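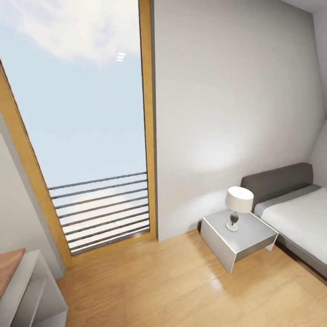

A computer-rendered bedroom with a pale wood floor and a tall glass door or window.

Kernlow screening and a talk with the director

The film club's January screening is Kernlow, the second feature from Alaric Dunleavy, and he has agreed to stay on afterwards to talk about it. Doors open at 7pm on Wednesday and the film starts at half past. It runs for just under two hours and there is no interval.

Kernlow is set in a harbour town over one winter. A ferry pilot, played by Veikko Eskola, comes home to sell his late mother's house and finds that his sister has already let the top floor to a lodger. Most of the film is the three of them trying to get through meals together. There is a court case in the background, to do with a boat that went down years earlier, but Dunleavy keeps it there, and anyone expecting a thriller from the trailer should know that the trailer uses nearly all of the shouting.

Eskola is the main reason to see it. Members who came to Skarkow last spring will remember him as the younger brother, a part with hardly any lines. He has a lot more to say this time and plays it very quietly, so that you find yourself leaning in. The long telephone call near the middle was done in a single take. Dunleavy told us by email that they shot it five times and used the second.

"Veikko asked not to have the other actor on the line," he wrote. "He had the pages in front of him and he left gaps for the answers. I had planned to cut away to the sister and I dropped that as soon as I saw it."

We also asked him about the change from his first film, Hakberg, which was shot mostly outdoors with a cast who had never acted before. He said the money had less to do with it than people think. He wanted to see if he could keep a story going inside one house, and he wanted actors who would argue with him about the script. Eskola did, it seems. The ending we now have was his suggestion, and Dunleavy held out against it until the last week of filming.

The score is by Agarwal, who also wrote the music for Hakberg. It is mostly cello and there is not much of it. The last quarter of an hour has no music at all.

A few practical points. Tickets are free to members and can be booked at the desk or by replying to this newsletter. Guests are welcome at the usual guest rate, one per member - please give their name when you book. The film is in English with some Finnish dialogue, which is subtitled. It has strong language in several places and a short scene in a hospital. The side entrance will be open for anyone who would like to avoid the steps.

Questions for Dunleavy can be sent in beforehand. He would like to hear from people who have seen Hakberg, and he has asked us not to show any clips from his next film, which is still being edited.

The autumn season did well. Total admissions came to 3281, and the best attended title was Skarkow, brought back for three extra nights, with 574. The new programme goes out with the next newsletter. There is one gap left in it, and suggestions for a comedy would be useful.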